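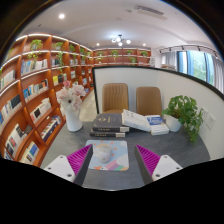 Pao-chu Ho says the drift is in the fingers, and that I can recalibrate the width until I retire and it will still be in the fingers. This was at nine in the morning, before I had my coat off. I had spent most of yesterday recalibrating the width.

20th March. So, the fingers. The hand gripper (Weslow on the paperwork, "the tongs" to everyone who has to carry it) has been reading closed when it isn't closed. On small things this hardly matters. On a computer mouse it gives you a logged width that belongs to a slightly fatter mouse, and the arm in the Sollonby cell then copies that faithfully, because the arm believes everything we tell it.

I went into the log first, to put off finding the hex key. The last clean zero was at squeeze 1,317. By 2,046 it was off every time. Between those two points somebody changed the magenta inserts, and the handwriting in the maintenance book is mine, which took some of the pleasure out of the investigation.

Took both sides off. Three screws to a plate, and one on the left had been holding on out of habit. The plate could rock a hair when the tips met. I cleaned the holes, put in fresh screws and brought them up a bit at a time, going round and round, the way the sheet says to and the way I evidently did not do it last time. The contact strip on the left had a burr at the tip end, so that got a few strokes of 800 paper and a wipe. Pao-chu watched the sanding with her arms folded. She said I was going too fast. I slowed down for as long as she was standing there.

Then the zero: close on nothing, hold, open, close on the gauge block, hold, open. I did 204 of those with the radio on. My thumb is not speaking to me. The reading came back to the same place each time, so the screw gets the blame and I get a line in the book saying who put the screw in.

Po-yen Fu wants the Sania log format changed so a rezero shows up next to the insert change. Sensible. He has also asked Mok for spare plates, and Mok has answered with a question about which plates, so we should see them by summer.

Still to do: mark the screw heads with paint so I can see if they turn. Look at the right side again tomorrow, cold, before anyone uses it. Buy my own hex key and hide it.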